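Can machines do the chores yet? A small gallery

August 2025
By Nizar Khoury

I started this page in December, when my sister asked me if she should wait a few years before buying a new vacuum cleaner, so that she could buy one robot for everything. I told her to buy the vacuum cleaner. But the question stayed with me, and I began to write down which chores in a home or in a small shop a machine can finish without a person standing near.

I don't work in robotics. For 25 years I repaired washing machines and dryers, the last part of it in the Buvia workshop in Gronow, so I know machines which do one chore very well. A washing machine is a good worker, but it never has to ask what is a shirt. The person has already decided this before the door is closed.

Tidying up is the opposite kind of work. Almost all of it is deciding. Is this garbage, does it belong in a drawer, does it go with the other cables? A child of four can do it badly, and I would be glad to see a machine do it as well as the child.

So this gallery is about clearing up, first a table and then a floor. I kept my lines short. 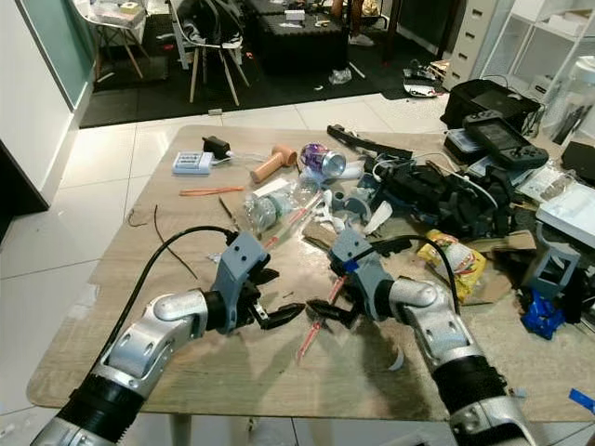 The table, with two arms over it. Bottles, cables and small parts are all on the same wood. 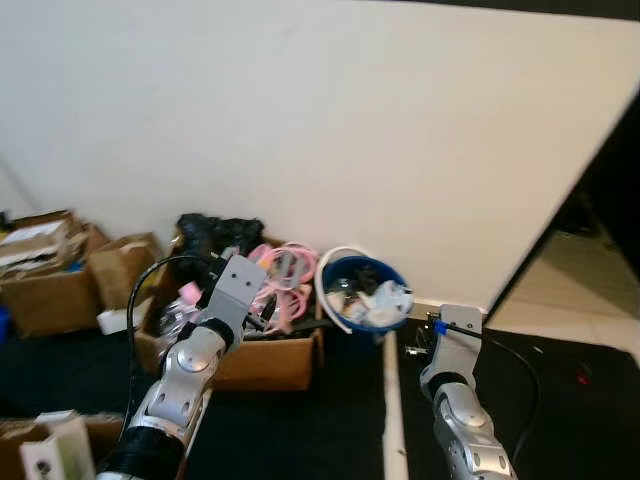 The floor by the wall, where the boxes stand. One gripper is at the big box, the other has a cable.

My own opinion about clearing up is that soft things are harder than heavy things. In the workshop we could lift a drum of a washing machine with a simple hoist, and the same hoist would be useless for a sock. A bottle stays more or less one shape while you carry it. The black cable in the second picture hangs from the gripper in a long curve down to the floor, and a cable like this can catch on anything on its way to a box. People solve it without thinking, they wind it around the hand. I would like to see two grippers wind up a cable and put a tie on it. For a shop like ours this one skill would be worth more than folding towels, as we had more than 305 power cords on the shelves when I left, and each one was wound by hand, mostly by me and always at the end of the day.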